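The second life of a plain T-shirt

How to look at a hem, when to mend it, and why folding is worth learning properly

December 1, 2024

In the house where I grew up, a T-shirt had three ranks. First it was for going out, then it was for home, and at the end it was for windows and bicycles. My mother decided about the promotion, or rather the opposite of promotion, and there was no appeal. She turned the shirt inside out, pulled a little on the bottom hem, looked at the armpits against the lamp, and the matter was closed.

I have lived in another country for many years now, and I buy T-shirts the way everybody here buys them, too many and too quickly. Last January I emptied my wardrobe on the floor and decided to do what my mother did, one piece after another. It took a whole weekend. I learned more about cotton jersey in these two days than in all the years I had been wearing it.

Start with the hem

When we want to know if a shirt is still good, we look at the front. We look for stains, for faded colour, for the small holes which come from the belt buckle. But the front is mostly a large piece of knitted cloth with nothing to do. The work happens at the edges, where the cloth is turned over and sewn, and where it is pulled each time an arm or a head goes through.

On most T-shirts the hem is folded to the inside and held with two rows of stitching which run side by side. If you turn the edge over you will often find a different picture on the back, a sort of ladder of thread that goes from one row to the other. The ladder is there so that the seam can stretch together with the cloth. An ordinary straight stitch on a knitted hem will hold very well until the first time somebody pulls it, and then it snaps.

So when you check a hem, pull it gently along its length and listen. A good one makes no sound. If you hear small cracks, the thread is old or it was too tight from the beginning. Then let it go and see if it comes back to its shape. A hem that stays wavy has lost its spring, and no iron will give it back for longer than one afternoon.
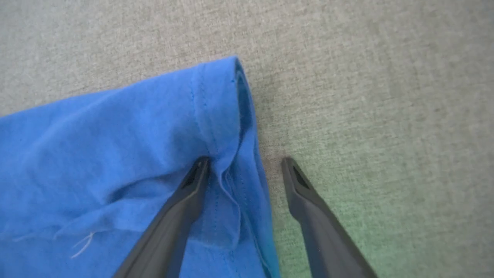 Do this on a flat place with plenty of light. I used to do it on the bed, which is too soft, because the cloth sinks and the creases hide things. A floor is better, or a table with a blanket on it. The blanket keeps the shirt from sliding while you smooth it with your palm.

Loose threads are the part where people become nervous. A loose end at the seam does not mean that the seam is opening. Sometimes it is only the tail that was left when the sewing was finished, and sometimes it does not belong to the garment at all and came from a towel in the same wash. Lift it with one finger. If it comes away freely, put it in the bin. If it is attached, do not pull, whatever your hand wants to do. Cut it with small scissors, and leave a few millimetres. The chain kind of stitch can run like the top of a sack of potatoes, and I have lost a whole sleeve hem in this way while waiting for the kettle.

What wears out a T-shirt

I believed for a long time that wearing was the problem. Now I think that washing does more harm, and the dryer more than washing. The fluff in the filter is your clothes. The fuzzy surface which you can see on an older shirt, soft and a little dull, is made of short fibres that have worked their way out of the yarn. Some people dislike it. I find it the most comfortable stage in the life of a shirt, and I would happily skip the first year to arrive there.

Strong colours such as royal blue show everything, pale threads most of all. I wash the blue and the black together, inside out, at a low temperature, and I keep towels out of that load. It is a small rule and I broke it twice this autumn, with the result you can imagine.

For mending I use a simple polyester thread from Vodaseck and a needle with a rounded tip, made for knits. My spool says 1000 metres, and I expect to leave it to somebody in my will. A sharp needle cuts the little loops of the jersey and makes new holes next to the one you are closing. By hand, a loose backstitch is enough for a hem, provided that you stretch the cloth slightly while you sew. It will not look like the factory's work. On the inside of a home shirt this has never troubled me.

Folding as the last inspection

There is a shop called Skovitz in the old arcade near the tram stop, where they sell second-hand clothes by weight. What impressed me there was the folding. Every T-shirt lay with the collar in the same place, and the sleeves were tucked behind. I stood and watched it being done, and I noticed that the hands stopped for a moment at each edge. The hem was opened with a thumb, the two layers were brought together, and then came the fold. If something was wrong with the seam, the shirt went to another pile.

I copied this at home. I lay the shirt face down and smooth it from the middle towards the sides. I check that no part of the under layer has been caught in a crease, as this leaves a hard line that stays until the next wash. Then one side goes in, with the sleeve turned back on itself, then the other side. After that I fold the length in half, and again in half - or in three, when the drawer is shallow. Mine is a Drurnonier chest from a house clearance, and its drawers are very shallow.

With thick cotton I keep the folds few. With thin cotton I sometimes roll, mainly for travelling. Shirts standing upright in a drawer are easier to choose from than shirts in a tower, but they need to be packed closely enough to support each other. In a half-empty drawer they lie down like tired dogs.

The third rank

What cannot be mended I still cut up. A shirt from Malhotra, bought for 199 crowns and worn until the collar separated, gave me four good cloths for the windows and a long strip for tying tomatoes. I cut off the hems first, since the double seam scratches the glass and holds water. The hem of one sleeve makes a decent band for keeping rolled paper together.

My mother, when I told her on the telephone about my weekend on the floor, wanted to know only how many I had kept. I told her the number. She said it was too many, and asked me if I had looked at the armpits.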